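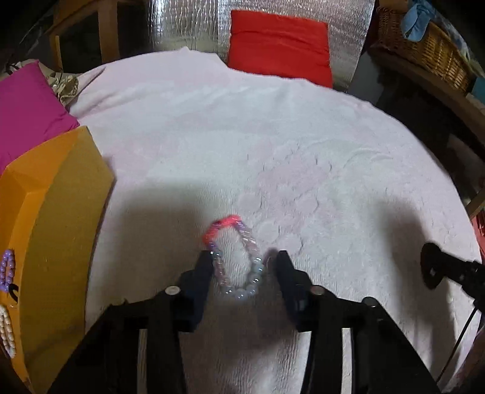
4. Setting up accounts, feeds and notifications

You have installed Flultau, agreed to terms you did not read, and arrived at a blank timeline with a blinking cursor. This section gets you from there to a working feed reader. Set aside one cup of coffee. If you are moving over from Galang, set aside two and read 4.3 before you touch anything.

These steps apply to the phone and tablet versions. The desktop version has the same features in different menus, for historical reasons that are still argued over on the forum.

4.1 Adding your first account

1. Open the app and tap the gear in the top left corner. It moved there from the top right in version 6, and we have heard all your comments about it.

2. Tap Accounts, then Add.

3. Choose a service from the list. If yours isn't there, scroll to the bottom and tap Other server.

4. Type the server address without the "https" part. The app adds that for you. If you type it anyway, the app adds it again and then complains.

5. Sign in on the page that opens. This page belongs to your service, so if it is ugly, please write to them.

6. When you are asked whether Flultau may read your lists and post for you, tap Allow. You can say no to posting and still read everything. Plenty of people would be happier that way, but the choice is yours.

7. Tap Done. The first load pulls in your 800 most recent posts, which can take a while on a slow connection.

Note: If the spinner is still going after you have finished the coffee, close the app fully and open it again. The load picks up where it stopped.

Note: You can add up to 32 accounts. Imre Kelemen, who wrote the account switcher, tested it with that many and asks that you not do the same on an older phone.

4.2 Switching between accounts

1. Press and hold your profile picture at the top of the timeline.

2. Slide your finger to the account you want and let go.

3. Check the colored bar above the compose box before you post anything.

CAUTION: Step 3 is there for a reason, and the reason is a complaint about a landlord posted from a bakery's account. Give each account its own color under Accounts > Appearance. Two shades of gray do not count as two colors.

If you share a device, turn on Ask before posting. It adds one extra tap to every post you write. You will resent it daily until the one time you don't.

4.3 Moving your settings from Galang

Galang stores mute lists and saved searches in one file. Flultau can read that file, provided it was exported by Galang 2 or later. Earlier versions saved the list in an order known only to themselves.

1. In Galang, go to Settings > Data > Export. Save the file somewhere you will be able to find it. "Downloads" is a popular answer and a poor one.

2. In Flultau, go to Settings > Import and tap Choose file.

3. Pick the file. A preview shows what will be brought over.

4. Uncheck anything you no longer need. Muted words from old elections and finished TV shows are good candidates.

5. Tap Import and leave the screen open until the check mark appears.

CAUTION: Import replaces your current mute list. It does not merge the two. If you have already muted people in Flultau, export that list first, or get ready to meet them all again.

Saved searches with quotation marks in them may come through with the quotation marks doubled. Open the search, delete the extras, tap Save. Noémi Győri has a fix for this in testing and would like it known that she has had it in testing since July.

4.4 Notifications

Out of the box, Flultau tells you about everything: replies, likes, follows, list additions, and a weekly summary of the above. We recommend changing this before dinner.

1. Go to Settings > Notifications.

2. Select an account. Each one has its own switches, so you will be doing this more than once.

3. Turn off Likes. You can turn it back on if your self-esteem requires it.

4. Set Replies to People I follow, or to Everyone if you enjoy surprises.

5. Under Quiet hours, set a start and an end time.

6. Go back to the main Settings screen. There is no Save button. Your changes were saved as you made them.

Note: Quiet hours follow the clock on your device. If you fly somewhere, they fly with you and change to local time on landing.

If no notifications arrive at all, check these before writing to support:

- Notifications are allowed for Flultau in your device's own settings.
- Low power mode is off.
- Quiet hours don't start and end at the same time. The app reads that as "always quiet" and will keep its word.

4.5 Sync between devices

Reading position, drafts and mutes can be synced through Brallusness, which comes with the paid plan. Free users can sync reading position only.

1. On your main device, go to Settings > Sync and turn on Brallusness.

2. Write down the recovery phrase. Use paper. A screenshot stored on the phone you may one day lose is not a backup, however confident it makes you feel.

3. On your second device, open the same screen and tap Join.

4. Enter the phrase. Capital letters don't matter but spaces do.

5. Wait for both devices to show the same time under Last synced.

CAUTION: Do not tap Start over on the second device. It sounds like a fresh start for that device. It is a fresh start for all of them, drafts included. The button is being renamed.

Drafts with video attached stay on the device where you made them. Text and still images travel.

4.6 If something goes wrong

Most trouble in this section can be cured by removing the account and adding it again. Your posts live on the server and will not be harmed. Drafts will, so copy out anything you are fond of.

If that fails, go to Settings > Help > Send log. Say what you were doing and what you expected to happen. "It's broken" has been received many times and has yet to lead to a repair. Logs go to Tamás Bozsik at Skendari, who reads them in the order they arrive.

Section last revised December 9, 2020. Menu names match version 6. Continue to section 5, Lists and filters.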